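We use cookies to make this site work and to count visits. Accept all | Manage choices

Eylül Ekinci
13 March 2022

Okay, a few people asked what I've been doing in the evenings, so thread time. It's robot club. It's been robot club since July and I am not sorry!

18 replies 12 reposts

There are four of us on my team and we're called Diltley. (It was a typo on the sign-up form and we liked it too much to fix it.) The other team in our club is Blackburn and they have matching shirts. We do not have matching shirts.

3 replies

The project this term is table setting and clearing. You record a person doing a little chore with a hand-held gripper, over and over, then you train the arm on the recordings and see if it can do the chore by itself. Ours is dishes. Blackburn got socks, which sounds easier until you watch an arm try to find the opening of a sock.

9 replies 4 reposts

I should say I came into this knowing zero code. I signed up for the building part. Then I found out I like recording demos more than building anything, so now that's mostly my job, and my wrist has opinions about it.

2 replies

Things I've learned about holding a gripper: go slow, then go slower than that. If you jerk your hand on the way to the dish, the arm learns to jerk too. We had a whole batch from one evening where I kept pausing in midair because I was talking to someone, and guess what the arm did. It paused in midair. Like it was waiting for its turn to speak.

22 replies 15 reposts

We tossed that batch. 170 recordings! I had a small lie-down on the club room couch.

7 replies

So the current count of good ones is 631, and I did most of those with a podcast on and my mouth firmly shut.

5 replies 1 repost

Someone asked if the arm is expensive. It's the club's, it's called Casero, and it's older than some of the members. One of the joints makes a noise like a screen door. We love it very much and we're not allowed to grease it ourselves anymore.

11 replies

The thing I've been stuck on this week is small parts on big dishes. Picking up a cup from the side, fine, the arm got that weeks ago. A little clip on a thin rim is a whole other thing. You have to come in at the right angle, close just enough, and lift without dragging the dish with you. I can do it. I can't always explain HOW I do it, and that makes writing up our notes pretty funny. My page for last week says "tilt until it feels right" and our mentor circled it twice.

14 replies 6 reposts

Also shiny dishes! I had no idea this would matter so much. Glazed stuff throws the ceiling lights back at the camera, and then you get bright spots that move when you move. My teammates wanted to swap everything for matte plates. I voted to keep the shiny ones in, people own shiny bowls. We argued through two bags of pretzels and ended up keeping both kinds.

8 replies 2 reposts

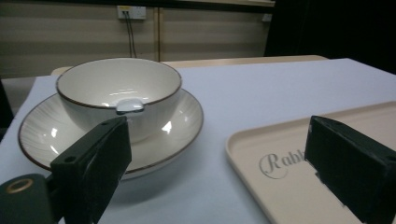 Clip on the rim, me on the gripper. Go left finger, go!

26 replies 19 reposts

I'm weirdly attached to that bowl now. The brown edge is great to work with, you always know where the rim is. Half our other dishes are plain white on a pale cloth and after an hour I'm squinting like my grandma reading a menu.

4 replies

To the person asking why we don't just program the exact position: you can, and some teams do! But then somebody bumps the saucer a little and the arm closes on nothing. We move everything between takes for that reason. Bowl over here, tray over there, turn the saucer, do it again. It's boring and I find it kind of soothing?

10 replies 3 reposts

What's next: show day in Gellau. Each team gets four tries on a table they haven't seen, with the judges placing the dishes. You can't touch the arm once it starts. I have already had one dream where it set the whole table perfectly and then put the clip in my hair.

17 replies 8 reposts

My goal is modest. I want one clean clip pickup with the bowl staying put. The rest of the team wants to beat Blackburn and I support them in this, loudly.

6 replies

If you're in a club like this and you've got tips for thin rims, please send them. I've tried coming in from above and coming in from the front, and front is winning so far, but my hand shakes at the end of a long session and I'd love to hear how other people deal with that. Wrist brace? Shorter sessions? Less coffee? (Please don't say less coffee.)

31 replies 5 reposts

Edit: eleven of you said less coffee. Muting this until tomorrow, I've got bowls to move.

13 replies

Get the best threads in your inbox once a week. Enter your email to subscribe. You can unsubscribe at any time.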